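Section 4: Teaching the arms to clear up after a meal

Right, you've got both arms bolted down, you've done the joint check in Section 3 and nothing has fallen off. Lovely! Now for the bit everybody skips ahead to, which is the washing up. I'll say this before you get your hopes up: the Pralton kit won't do your dishes for you yet. What it will do, with some patience, is move crockery from the worktop to the sink, and on a good day it'll do that without you holding your breath.

I've been running mine since May and I've logged 115 practice goes at this one job. It managed 76 of them without me stepping in. You can decide for yourself whether that's a machine doing a chore or a very expensive way of watching a chore get done (I change my mind most evenings).

Before you start

Clear the glass away from the reach of both arms. Mine has knocked over a tumbler more than once, always with its elbow and never with the jaws. Keep the stop button where your hand already is. If you have to look for it, it's in the wrong place.

Caution: no knives in this exercise, please. Cutlery with blunt ends only until you've finished Section 6.

Setting up the job

1. Open Wallano on your laptop and choose New Chore. Give it a name you'll recognise later. I have three called "test" and I couldn't tell you which is the good one.

2. Set the speed to 4. The slider goes a lot higher and you'll be tempted, but leave it.

3. Move each arm by hand to its resting spot and press Save Rest. The arms should be able to get back there without crossing.

4. Start with one bowl on one plate. Run it ten times. If it lifts the bowl and leaves the plate behind, you're ready to carry on.

5. Add a spoon. This is where it gets humbling! Flat, thin, shiny things are miserable for these jaws, and a spoon lying on a plate is worse than a spoon lying on the worktop. Turn Grip Softness down one notch and try again.

6. Now add a fork and a pair of chopsticks, and let them lie however they land. Tidy practice makes for a machine that can only cope with tidy people.

Note: stone worktops with a speckled pattern can confuse the edge finder in Wallano. If the outline on your screen wobbles, go to Camera, then Surface, and pick Patterned.

7. Show it which thing comes off first. Go from the top down, so chopsticks, then bowl, then whatever is on the plate, then the plate itself. Record each move separately, as one long recording is a pain to fix. 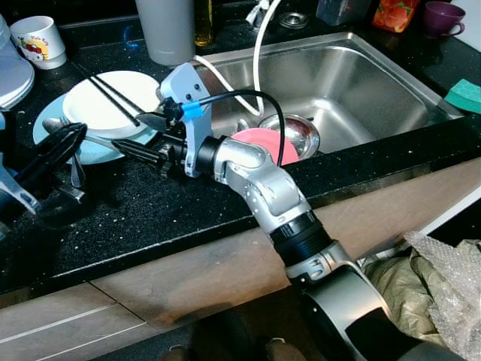
Mugo wrote to me after reading an early copy of these steps and reckoned I was being far too kind. Their set-up has done 3,000 lifts and they said the lifting was never the trouble, it was everything after: scraping, rinsing, noticing that a bowl still has rice stuck to it. A machine that puts dirty plates in a sink, they said, has moved the mess half a metre and should be marked accordingly.

Fair enough, and I've left the scoring in Wallano set to "moved" for this section. If you'd like to be stricter, switch it to "finished" under Chore, then Marking, and expect your numbers to drop like a stone.

8. Place the sink target on the flat part of the basin, well clear of the tap and any hose. Anything already in there should be marked as Leave Alone.

9. Run the whole job once with your hand on the stop button, then save it.

If the jaws slip, try the rubber tips from Renico, which push straight on. Wipe them with a damp cloth between runs, and check they haven't crept forward before you press Start again.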